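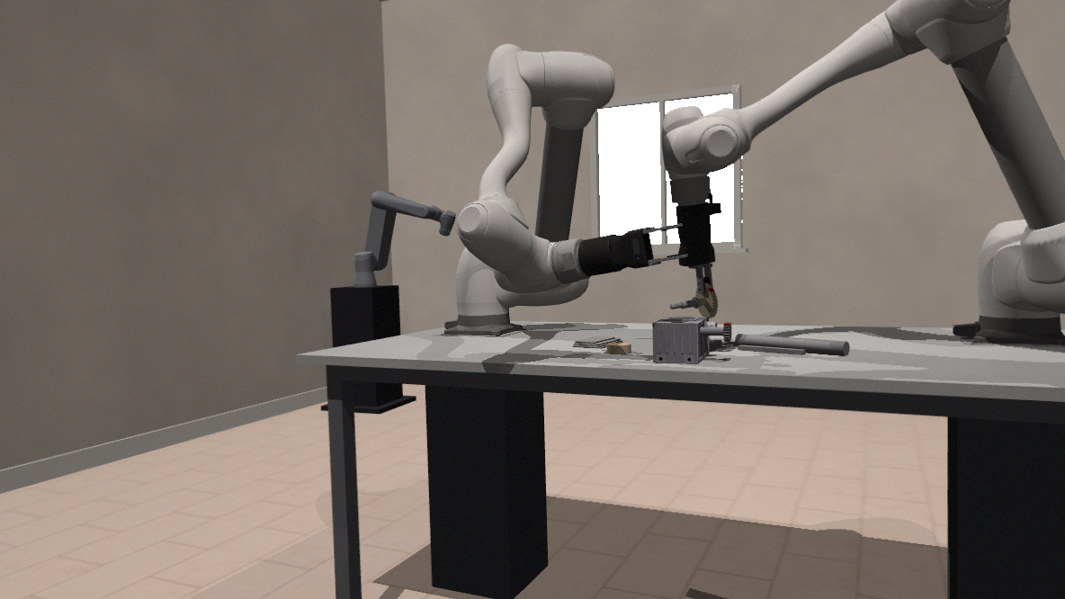
Small news from the lending world, but it made my morning! Clitar, the little finance company that has been making small loans out of Niltville for years, is opening a second office in Sullville in September. I've been hoping for this one, as the last bank branch in Sullville shut its doors and I know plenty of folks who now drive 44 miles just to sit across a desk from somebody.

So what do you get? Clitar says it will offer personal loans starting at $200, plus a small business loan it calls Gil (no idea where the name came from, I asked and got a laugh). Gil runs up to 3 years, and you can pay it off early without a fee. I like that part a lot. My first car loan had an early payoff charge buried on the back page and I'm still sore over it.

One thing to keep in mind: Clitar isn't a bank. You can't open a checking account there or park your savings, and the new office won't change that. It lends money, you pay it back with interest, end of story. Rates for Sullville haven't been posted yet, and the woman I spoke to on the phone said they'd be up on the office door before opening day.

The office will have a staff of 4 to begin with and will stay open until 6 p.m., so people can stop in after work. I'll post the rates when I get them.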